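Adomard Open Day Recordings: Data Card

Summary

The Adomard Open Day Recordings are a small collection of images and robot logs made at the Paewai workshop during its open day in March. Visitors watched a robot arm handle common hand tools over a wooden board, and the sessions were recorded by fixed cameras placed at the worktable. The collection is released so that people who attended, and teachers who wish to prepare a class before bringing one, can look at the work again at their own pace.

The collection is maintained by the Osileck program office. Questions should be sent to Jolene Prendergast, who coordinated the open day and edited this card.

Background

Paewai opens its robotics workshop to the public once a year. In earlier years the program consisted of a talk followed by a walk through the building. Visitors told us that they wanted to see longer stretches of ordinary work, including the pauses between tasks. The program was changed accordingly. Each group was given 10 minutes at the demonstration table, with a member of staff present to take questions, and the demonstration was repeated through the afternoon until 4 p.m.

The subject was tool handling. Hand tools are a difficult class of object for a gripper. They are long, their weight is often at one end, and many of them have parts that move. The staff asked visitors to watch how the gripper approached a tool and which part of it the fingers met first.

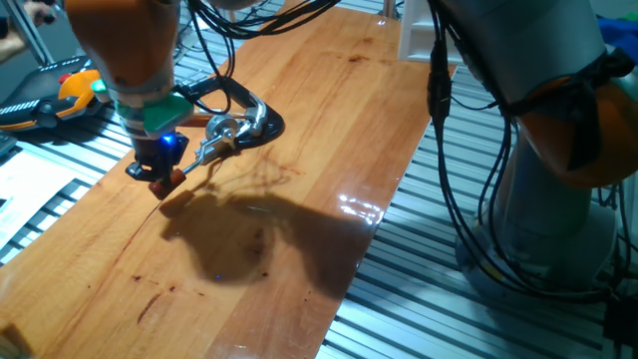

Gripper and metal clamp-like tool over the varnished board, with a second arm at right.

What the Collection Contains

Each session is stored in its own folder. A folder holds the camera images, the joint positions of the arm, the state of the gripper, and a short text note written by the operator. The notes are brief and vary in quality. Some give the name of the tool and the intended motion, while others say only that the session was completed or stopped early. They have been left as written, apart from the removal of visitors' names.

Images are stored by camera. Users who need matched views should rely on the time values in the log files and should not depend on the order of the file names. Two sessions were recorded with the clock of one camera set incorrectly. These are marked in the session list, and a corrected time column is supplied for both.

The Worktable 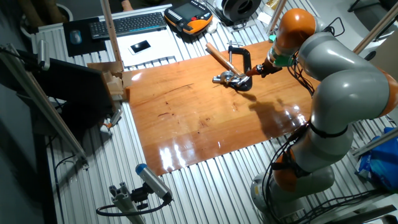

Sessions were run from a single table, and the operators kept their own equipment on it during the open day. Users should expect everyday items in the wider views. The keyboard, the computer mouse and the smartphone lying on a sheet of paper behind the board are not task objects and carry no labels. Labels have been prepared only for tools placed on the board, such as the C-clamp and the hammer with the light wooden handle. The label file follows the Plander naming scheme, version 2, in which a tool keeps the same name in every session whether or not it is being held.

The varnish on the board reflects the room lighting strongly. This matters for anyone who plans to use the images for finding object edges, as bright patches and the shadow of the arm may both be taken for objects. A mask for the brightest areas is included with each session. The masks were drawn by hand and should be treated as a guide.

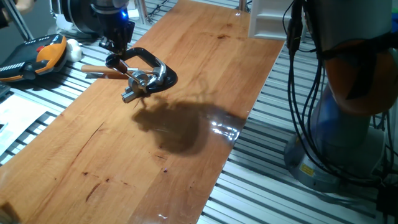
Close view of the gripper above a hand tool. Dark knots in the grain and bright reflections are visible on the board.

Intended Use

The recordings are suitable for teaching, for public talks, and for small exercises in labeling or viewpoint comparison. They were not designed as a test of performance. The operators chose tools partly in response to requests from visitors, so the tools are not evenly represented, and no claim is made about how reliably the arm can handle any of them.

Schools may print the images and use them in class without asking permission. Any other publication should name Adomard as the source.
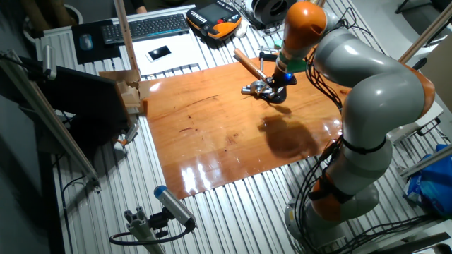 The arm over the board during a demonstration, with a wooden-handled tool in the gripper.

Privacy

Notices at the entrance informed visitors that recording was in progress. Views in which a face could be recognized were removed before release. Hands and sleeves remain in some images. A person who believes that he or she can be identified may write to the program office and ask for an image to be withdrawn. Requests are reviewed every Tuesday.

Known Problems

The gripper log is missing from one session, and its images have been kept.

Operator notes use the words "clamp" and "vise" loosely. The label file should be preferred wherever the two disagree.

The download is over 5 gigabytes. A reduced set with smaller images is provided for classroom use and contains the same folders and notes.

Contact

Jolene Prendergast, Osileck program office, Paewai. Corrections to labels or session notes should include the folder name and the time value of the image concerned.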